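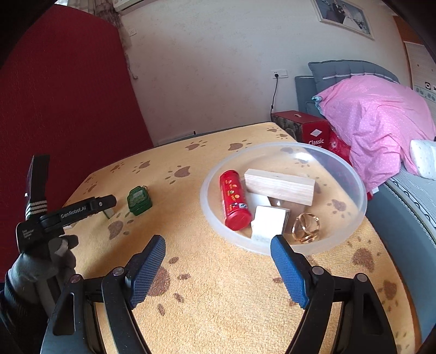 Poste tissu jaune, bol plein, contenant vert encore à gauche.

Cahier d'atelier, octobre, 15 h passées

Évaluation du kit Nanoda (pinces à main GenRobot.AI + logiciel d'enregistrement), prêté par Cistis. Deuxième session. Je note au fil de l'eau, je relirai quand j'aurai retrouvé mon calme.

Tâche retenue : ranger de petits objets dans un bol en plastique translucide. Choix fait par moi, donc je ne peux m'en plaindre à personne. Le tissu polaire à empreintes de pattes reste sur la table. La brochure demande un « fond texturé non répétitif ». Des pattes de chien (ou d'ours, le débat est ouvert) me paraissent remplir le contrat, et ça amortit les chutes.

Dans le bol : le cylindre rouge brillant, le bloc de bois clair, la boîte blanche carrée, le machin doré en anneaux croisés. Le petit contenant vert attend son tour sur le tissu, doigt de la pince gauche pointé vers lui.

Prise en main. Le manuel Nanoda annonce 2 minutes de calibration. J'en ai mis 6 au premier essai, dont une bonne partie à comprendre que « fermer complètement » voulait dire fermer complètement, puis rouvrir, puis refermer, le tout sans respirer trop fort. Au deuxième passage c'est allé mieux. Le logiciel affiche un bandeau vert quand c'est bon et un bandeau d'un autre vert quand ça ne l'est pas. À signaler à Cistis, avec tact.

Gants : je garde les gris. À mains nues la poignée finit par glisser, et la mienne n'est pas la main de référence de leur ergonome, manifestement.

Comportement par objet, pour mémoire :

Cylindre rouge. Se prend bien par le milieu, très mal par le bout. Une fois lâché il se couche où il veut. Aucune raison de lutter.

Bloc de bois. Le sujet idéal. Si tout était en bois et rectangulaire, ce métier n'existerait pas et je ferais autre chose, de la menuiserie sans doute.

Boîte blanche. Correcte à condition de serrer peu. Le réglage d'effort va par crans et le cran que je veux se trouve toujours entre deux.

Anneaux dorés. Là, c'est moins drôle. Les courbes accrochent le bord du doigt, on croit avoir relâché et l'objet repart avec la pince. J'ai refait la prise plusieurs fois, puis j'ai décrété que la meilleure approche était par le dessus, ouverture large, retrait bien vertical. Noté sur la fiche de protocole.

Contenant vert. Petit, bas, plutôt conciliant. Attention à la boucle qui dépasse dans un coin : ne pas pincer dessus, sinon il pivote et on lui court après.

Comparaison avec l'offre Weidemann, puisqu'on me la réclame. Leur kit arrive dans une mallette splendide, avec de la mousse découpée pour chaque pièce, y compris une pièce qui ne figure pas dans la notice. Le prix suit la mallette. Côté prise, franchement, je n'ai pas vu de quoi payer l'écart. Côté assistance ils répondent vite, généralement pour demander le numéro de série. Nanoda répond moins vite mais à la question posée.

Format de sortie : le fichier de Nanoda s'ouvre dans nos outils sans conversion. Celui de Weidemann passe par un exportateur qui redemande la licence à chaque lancement. Je n'ai pas eu le courage d'y retourner aujourd'hui.

Ce qui manque au kit Nanoda à mon avis :
- une dragonne, même moche
- des patins de rechange livrés d'office (2 jeux, pas un)
- une notice où la figure 6 ne renvoie pas à une figure absente

Cadence tenue : quelque 15 épisodes avant que le poignet gauche dépose une réclamation. On peut faire plus, mais les gestes deviennent mous et je préfère jeter ces prises que les annoter.

À faire avant de rendre le matériel : refaire la série anneaux avec le bol avancé vers moi, demander à Cistis le tarif de location au mois, et vérifier si le site de Mestivstead veut le même kit ou s'ils ont déjà signé chez Weidemann sans le dire, comme la dernière fois.

Avis provisoire : on garde Nanoda pour la suite de l'essai. Avis sur le bandeau vert : inchangé.

Dernière mise à jour : octobre
2 commentaires · 6 partages
Ce site utilise des cookies pour mesurer son audience. Accepter | Refuser | Paramétrer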